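The second group of households differed from the first mainly in how long they had lived in the same apartment. We return to this difference below.

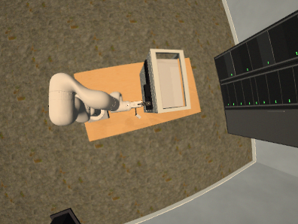 3.2 Surface color and the sense of order

Participants in the Pramirau sample (n = 145) were asked to rate the surfaces of their own home for calmness. Warm table tops, for example in orange wood, were rated as more "lived in" than as calm. Older participants used the first word more often -- a result also reported by Herath in her earlier interviews.

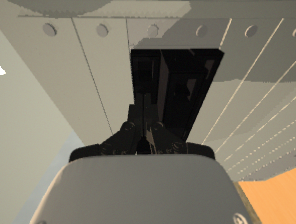 Storage was the topic on which people spoke longest. Of the 47 participants who were interviewed again in March, 32 said that closed storage made them feel less watched by their own things. Large panelled fronts in a pale gray-beige, as in Figure 4, belong to the type which our coders named "quiet". One participant told Olaniyan that she had stopped seeing hers after the first winter. We did not find the same effect for open shelves, and the 22 participants who owned both kinds gave mixed answers.

Figure 4. Surfaces of the types named in Section 3.2: wood table top, pale panelled front, pale wall panel.

The ratings were coded by Akande and Idahosa separately, and the cases of disagreement were discussed until one code was left.

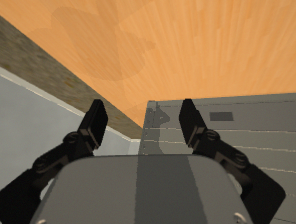
3.3 Length of residence

Length of residence was taken from the first questionnaire. Participants who had moved during the study were kept in the sample -- their answers refer to the earlier home.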